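Dropping sugar when learning a language at home, or is it only me?

yiran_f
02/09/2018
Hello all. I study Danish by myself for 30 minutes each evening, and I notice that after a sweet dinner I remember almost no new words. Has somebody compared this in a serious way? I keep a list in a notebook, it has 461 words now.

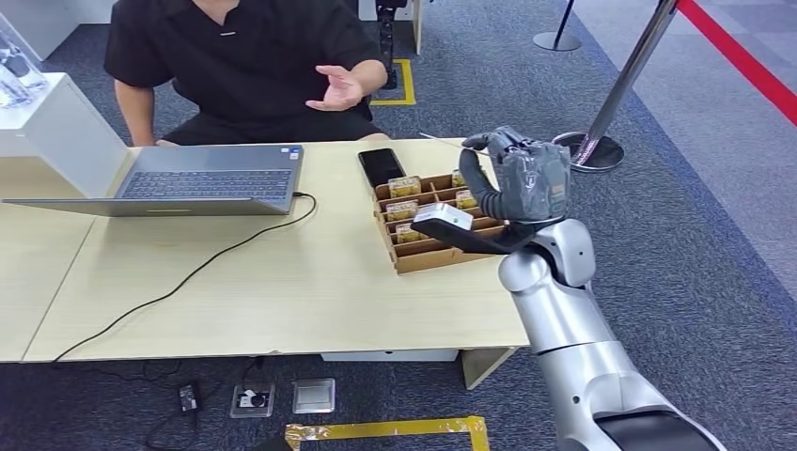 My problem is mostly the verbs. I repeat them aloud, I write them, and next day they are gone. My husband says I should use an app, but I learn better at a table, with the laptop open and the phone lying there with a dark screen. With sound on I lose the thread at every message.

brenby40
I don't believe it is the sugar. You are tired after dinner, this is all. Try the mornings.

Ea Frandsen
I am Danish and teach evening classes. Half my students eat cake in the break and they do fine. For verbs, learn them in short sentences, never alone. "Jeg spiser" is better than "at spise".

yiran_f
Thank you Ea, I will try the sentences. Brenby, in the morning I have two children to dress, so it is not possible.

brenby40
Then study before dinner. I still say it is tiredness.

Ea Frandsen
I disagree a little. Some people are simply evening people. Yiran, which verbs are the worst?

yiran_f
Ligge and lægge. I mix them every time.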